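# Meltside Surfaces: a word list of household finishes

**README and data card. Last touched 2022-01-19.**

Meltside Surfaces is a list of what people call the stuff on their walls, benches and floors. It contains 564 terms, of which 551 have a definition. The other 13 have a shrug. It was put together by Catinca Nedelcu, who was renovating a bathroom at the time and had grown tired of tile shops using one word for nine things.

## What's in it

- `terms.csv` – one row per term, with spelling variants, a plain definition and a region if we know it
- `aliases.csv` – trade names, slang and misspellings that point back to a term
- `quarrels.md` – the entries where contributors couldn't agree, left more or less as they were typed

The separator is a semicolon. Definitions are full of commas and we got sick of escaping them. Everything is UTF-8, including the one Romanian word for limewash that breaks somebody's spreadsheet every October.

## How terms were gathered

Most came from old brochures, paint charts and the sort of hardware catalogue that lives in a shed until the mice get it. A further 286 aliases were sent in by readers. We kept a term if two unrelated sources used it to mean the same colour, pattern or material, and we were generous about what counted as unrelated. Two brothers-in-law who don't speak were allowed.

Regional tags are guesses with a postcode attached. If you grew up saying "lino" for anything flat and wipeable, you are well represented. 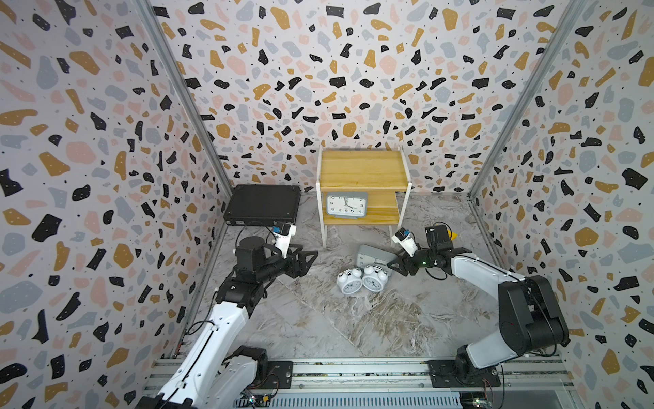

The `effect` column causes more email than the rest of the file put together. It records whether a term names a material or only the look of one, and it has three values: `real`, `look` and `either`. Terrazzo is tagged `either`, so please don't write in about it. Strictly it's stone chips set in a binder and ground flat, but the word has wandered off and now covers any pale background with black, mustard and dusty pink chips scattered over it, like these wall panels. Their floor goes under `marble-effect`, a term that at least has the decency to confess. Grey veining gets its own row, as does "greige", against my wishes.

## Known problems

Colour names are a mess. "Honey", "straw" and "butter" overlap so badly that we merged them, had a row about it, and split them again. Version 2 has them merged. Version 3 doesn't. Pin your version.

The plaster section was written by one enthusiast and is much longer than it deserves. The carpet section was written by no enthusiasts at all.

"Sulex" and "Nunon" both appear as aliases for textured ceiling paint. We've seen each on exactly one tin and one invoice, and the invoice was water-damaged. They're flagged `weak`.

Don't use this list to order materials. A chap did, for a laundry in Ballarat, and he has been very gracious.

## Using it

Take it, change it, put it in your app. Credit "Meltside Surfaces" somewhere a patient person could find it. If you sort the file, keep the `id` column, as the quarrels refer to it and make even less sense without it.

Corrections go in by pull request, or by post if you're the gentleman in Hobart. Please cite a source. "My nan" is a source, but give her suburb.

14 shares · 3 comments

**Comments**

**ciobanu_tiling:** You've got "bullnose" down as a finish. It's an edge. Otherwise a good laugh and fairly useful.

**verandah_pete:** Is version 3 the one with the straw colours? My script fell over and I've only just worked out why.

**M. Ciobanu:** Not related to the tiler. I agree with him about bullnose.

**Related**

- Meltside Fences: palings, pickets and whatever that is next door
- Why our paint chart has no white in it
- Notes on merging 1,000 cupboard handles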